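Forard Table Kit by Skatberg
For teams recording their own training examples

We put the Forard kit together for people who'd like to teach an arm everyday jobs, like stacking a sandwich, and would sooner spend the afternoon recording than hunting for matching boxes. 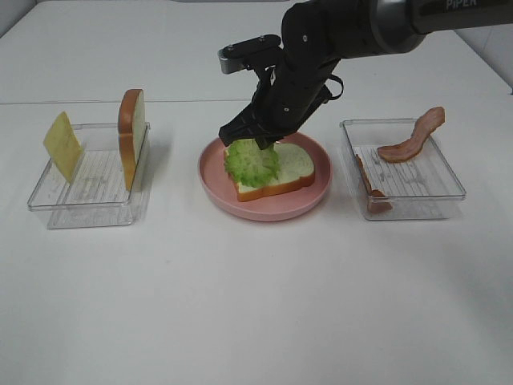
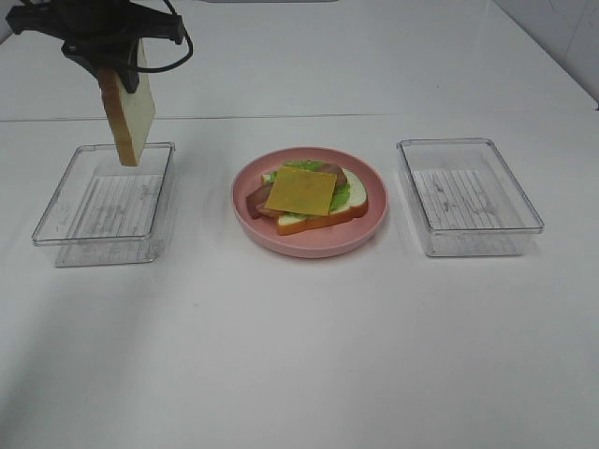 Sandwich task, pink plate in the middle and a clear container on each side

Every kit comes with a printed layout card, so you can put everything back where it started between runs. We suggest 40 practice runs before you keep any, then 200 good ones per task (more is always welcome!). Spare containers are sold in packs of 3.

Part no. 1665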